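Cetach Countertop Juice Dispenser

Drotport Catering Equipment > Breakfast and buffet > Cold drinks

Stock code 400-14

We've carried juice dispensers for a long time, and the Cetach is the one we keep putting in front of people when they ask for something that looks good on a breakfast counter and doesn't take an afternoon to clean. It is a simple thing. The juice sits up high in a cylindrical container with a polished band at its foot, a black lever tap sticks out of the front, and the whole lot stands on a stainless-steel base with a slotted grate let into the tray. Fill it with orange juice and it practically glows. Put it near a window if you have one!

The tap is our favorite part. The lever is slim and easy to find with a fingertip, so people who've never used the dispenser before get it right first time, even half asleep at seven in the morning with a plate in the other hand. It closes by itself when you let go. We ran one in our own showroom kitchen from November on, filled every working day, and the tap still feels the way it did out of the box.

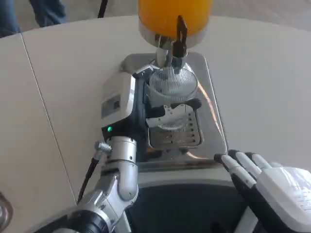 Cleaning goes quickly once you've done it a couple of times. Empty the container, lift it straight up off the neck (keep a hand under the tap as you do it, it's heavier at that end than you'd think) and take it to the sink. The tap unscrews by hand, no tools, and comes apart into three pieces. Warm water and ordinary dish soap are all it wants. Please don't use scouring pads on the steel, which is polished and will show every scratch. A soft cloth and a dry wipe afterward keep the water spots off.

The grate lifts out too. We rinse ours at lunchtime and again at the end of the day, because pulp dries into the slots and is a nuisance to get out the next morning. If that happens to you, soak it for a while and go over it with a bottle brush.

A word on juice. Smooth orange, apple, pineapple and most squashes run beautifully. Juice with a lot of pulp will run too, but stir it before service and strain it if it's fresh squeezed. Thick smoothies are too much for the tap, and we'd send you to the wide-bore model in the Wysocka range for those.

What about keeping it cold? There is a hollow core that takes crushed ice or a freezer stick, loaded from the top with the lid off. Start with juice straight from the refrigerator and it will see you through a normal breakfast service. Mitali Gazi in our showroom likes to freeze the sticks overnight and keep a spare set going, so there's always a cold one to swap in. For an all-day counter, do the same.
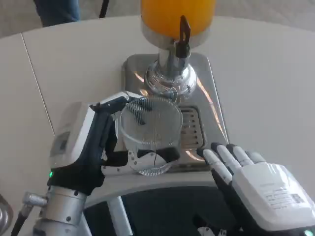
Page last changed: 13 January 2024

Choosing cups

Clear ribbed cups look lovely with this dispenser, and they're nicer to hold than plain straight-sided ones. The ribs give you a bit of grip and hide fingerprints. Whatever you use, take a cup to the counter and try it under the tap before you buy a full set. Tall latte glasses and most beer glasses won't go under without tilting. Short tumblers are fine, though children tend to overfill them, so allow for a few more trips to rinse the grate.

Where to put it

Any flat, steady tabletop will do. Leave room on both sides so two people can stand there without bumping elbows, and set the tap side close to the front edge. We prefer to fill it where it stands, from a pitcher, and it saves carrying a full container across the room.

Details

Height with lid: 48 cm
Cleaning: by hand, tap and grate removable
Power: none needed
Supplied with: container, lid, tap, ice core, base and grate
Spares: tap washers, lever, lid and grate, all kept in stock

Price and delivery

$85 plus shipping. Orders placed before noon leave the same working day, packed by Prultent in a double carton.

If you already own one and need a washer or a new lever, Aigars Dzene on the spares desk will sort you out. Tell him whether your tap has the straight lever or the older curved one, as the washers are different sizes.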